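Porine 自主上映データ README

Porineは、日本国内で行われたドキュメンタリー映画の自主上映を1件ずつ記録した表データです。収録は500件。いつ、どんな会場で、会場費と作品の借り料がどれくらいかかって、入場料がいくらで、最後に手元に残ったのか足が出たのか、というところまで入っています。映画館での興行は入っていません。公民館とか、お寺の本堂とか、カフェの2階とか、大学の空き教室とか、そういう場所の上映だけです。

作っているのは私と、集計まわりを見てくれているJericho Agbayaniさんの2人です。READMEは私が書いているので、口調がだらだらしているのは私のせいです。仕様だけ知りたい人は「列の説明」まで飛ばしてください。

なんで作ったか

自分で1本、上映会をやろうとしたのがきっかけでした。好きな作品があって、配給元に問い合わせて、料金表をもらって、さあ予算を組むぞという段になって、他の人がいくらでやっているのかまるでわからない! 配給元の料金表は公開されているものも多いんですが、会場費やチラシの印刷代、監督を呼んだときの交通費と謝礼、当日の弁当代みたいなものは、やった人の家計簿の中にしかないんですよね。で、知り合いに聞いて回ったら、みんなわりと喜んで見せてくれたんです(領収書の束ごと貸してくれた人もいました)。それを表計算に打ち込んでいるうちに、だんだん人に配れる形にしたくなって、今にいたります。

映画の数字というと興行収入とか動員ランキングの話になりがちで、それはそれで面白いんですけど、小さい作品がどうやって人の目に触れているかを知りたいときには、ほとんど役に立ちません。劇場公開が終わったあとに何年もかけて各地を回る作品がたくさんあって、そこで動いているお金のことがどこにも載っていない。そこを少しでも埋められたら、というつもりでやっています。

ファイルの構成

全部で5ファイルあります。文字コードはUTF-8、区切りはカンマ、改行はLFです。

screenings.csv 本体。1行が上映会1件。
films.csv 作品の表。film_idでつながります。
venues.csv 会場の種類と定員。会場名は入れていません。
costs_detail.csv 支出の内訳。出してもらえた分だけなので、全件そろってはいません。
CHANGES.txt 変更の記録。けっこう雑です。

Excelで直接開くと文字化けすることがあるので、その場合はデータの取り込みから文字コードを指定してください。私も毎回忘れて毎回びっくりしています。

列の説明(screenings.csv)

screening_id
上映会の番号です。連番ですが、届いた順なので日付順とは関係ありません。取り下げの希望があった行は消して、番号は欠番のままにしてあります。

film_id
films.csvへの参照。2本立ての会では、セミコロンで区切って両方書いてあります。ここ、読み込むときに引っかかりやすいので注意してください。

month
開催した月。日にちは落としています。小さい町だと、日にちと作品がわかれば主催者がすぐわかってしまうので。

region
地方区分です。都道府県まで出すかどうかはかなり迷って、やめました。

venue_type
公共施設、宗教施設、飲食店、学校、個人宅、屋外、その他。公民館の図書室みたいな場所は公共施設に入れています。

n_sessions
その日に何回上映したか。昼と夜の2回という会が多いです。

attendance
入場者の合計。無料招待とスタッフは抜いてあるはずなんですが、主催者によって数え方が違います。attendance_noteにメモがある行は、そっちも読んでください。

ticket_price
一般の前売り料金(円)。学生割引や当日料金は別の列です。投げ銭の会は空欄で、price_typeがdonationになっています。0と空欄は意味が違います。0は本当に無料の会です。

license_fee
作品の借り料(円、税込み)。最低保証つきの歩合契約の場合は、実際に支払った額を入れています。契約の型はlicense_typeに書いてあります。

guest
監督や出演者を呼んだかどうか。オンラインでのトークはonline、会場に来てもらった場合はinperson。

balance
収支。マイナスは赤字です。助成金が入っている場合は、助成金込みの数字と抜きの数字が両方あります(balance_grossとbalance_net)。比べるときは必ずnetのほうを使ってください。ここを間違えると、助成金のある地域だけやたら商売上手に見えます。

free_text
主催者のひとこと。「プロジェクターが暗かった」「雪で誰も来ないかと思ったら来た」みたいなのが入っています。私はこの列がいちばん好きです!

集め方

最初は私の知り合いだけでした。そのあとBethel Lemmaさんが、ご自身の作品の上映を引き受けた各地の主催者に声をかけてくれて、そこから一気に増えました。本当にありがたかったです。今は共有の入力用紙を使って、主催した人に自分で書いてもらっています。入力用紙はWikierというウィキの上に置いていて、編集履歴が残るので、あとから数字を直した人がいてもたどれます。

届いたものは私が1件ずつ目を通して、明らかにおかしいところ(入場料の桁がひとつ多い、会場の定員より入場者が多い、など)があれば書いた人に聞き返します。返事がもらえたら直して、もらえなかった行にはflagの列に印をつけてそのまま残しています。勝手に直すことはしていません。定員より多かった件については、聞いてみたら「入れ替えなしで立ち見が出た」という返事で、そのまま正しい数字だったこともありました。

そのあとJerichoさんがPlitleyという変換スクリプトにかけて、公開用のCSVを作ります。Plitleyがやっているのは、日にちと会場名を落とすこと、全角の数字を半角にすること、作品名の表記ゆれをそろえることです。作品名はほんとに揺れます。副題をつける人、つけない人、中黒が入ったり消えたり。

かたよりについて

使う前に読んでほしいところです。

まず、やり遂げた人の記録しかありません。企画したけれど予算が合わなくてやめた会、申し込みが少なくて直前で中止にした会は、1件も入っていません。なので「自主上映の平均的な収支」としてこの数字を引くのは、やめておいたほうがいいです。

それから、書いてくれる人は几帳面な人です。領収書を取ってあるような人の会は、たぶん収支も多少ましなんじゃないかと思っています。逆に、大赤字だったので誰かに聞いてほしくて書いた、という人もいました。どっち向きにどれだけずれているのかは、私にはわかりません。

作品の長さにもかたよりがあります。90分を超える作品だと会場の利用区分をまたいでしまって、会場費が一段上がることがあるんですね。夜の枠が短い公民館では、長い作品を最初からあきらめている人もいます。長編の上映が少ないのは人気がないからだ、とは読まないでください。

地域では、Bethelさんのつながりのあった地方が厚くて、そうでないところは薄いです。離島の記録はとても少ないので、お持ちの方がいたらぜひ。

支出の内訳についても一言。人件費はほとんどの行で空欄です。みんな自分の手間を計算に入れていないんです。黒字になっている会でも、準備に使った時間に時給をつけたら、だいたいひっくり返ると思います。この列をどう扱うかはずっと宿題になっています。

使い方の例

私がよくやるのは、venue_typeごとに会場費とlicense_feeの割合を出すことです。飲食店は会場費が安い(またはドリンク代に含まれている)ので借り料の割合が大きくなり、公共施設は区分料金や機材の使用料が細かく乗ってきます。スクリーンの使用料が別建てになっているところがあって、これが意外と痛い。

これから上映会をやる人なら、自分の会場に近い定員の行だけ抜き出して、attendanceとticket_priceを並べてみるのがおすすめです。予算表を作るとき、満席で計算したくなる気持ちを抑えてくれます。私は最初の会でそれをやって、お釣り用の小銭だけが大量に残りました。

作品ごとに黒字率のランキングを作るのは、できればやめてください。1作品あたりの件数が少なすぎて、ひとつの会の天気で順位が変わります。

利用条件

研究でも、上映会の準備でも、記事でも、自由に使ってもらってかまいません。出典として「Porine自主上映データ」と書いてください。主催者を特定しようとする使い方だけはお断りします。free_textの文章をそのまま引用したいときは、先に連絡をください。書いた本人に聞いてからお返事します。

商用の調査に使うのもかまいませんが、その場合も上の条件は同じです。配給会社の方が料金表の見直しに使ってくれたら、私はかなりうれしいです。

更新の予定

次の更新は10月のつもりです。costs_detail.csvに、字幕や音声ガイドにかかった費用の列を足します。Cruzadoという上映サークルの方たちが、バリアフリー上映の経費をまとめて出してくれることになっていて、これはずっと欲しかった数字でした。日本語字幕の入った素材を別に借りると追加料金がかかる場合と、込みの場合があって、そこを分けて記録できるようにします。

列名は今後も変えないつもりですが、license_typeの選択肢は増えるかもしれません。最近は配信と会場上映を組み合わせた契約が出てきていて、今の分け方だとotherに全部入ってしまうんです。

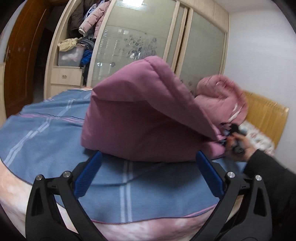
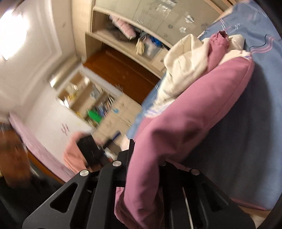
海外で自分が開いた上映会の記録も送っていいですか?

今のところ受け付けているのは日本国内の会だけです。通貨も会場の料金の仕組みも違って、同じ表に並べると比べられなくなってしまうためです。海外で作られた作品でも、日本国内で上映した会なら対象になるので、Wikierの入力用紙から送ってください。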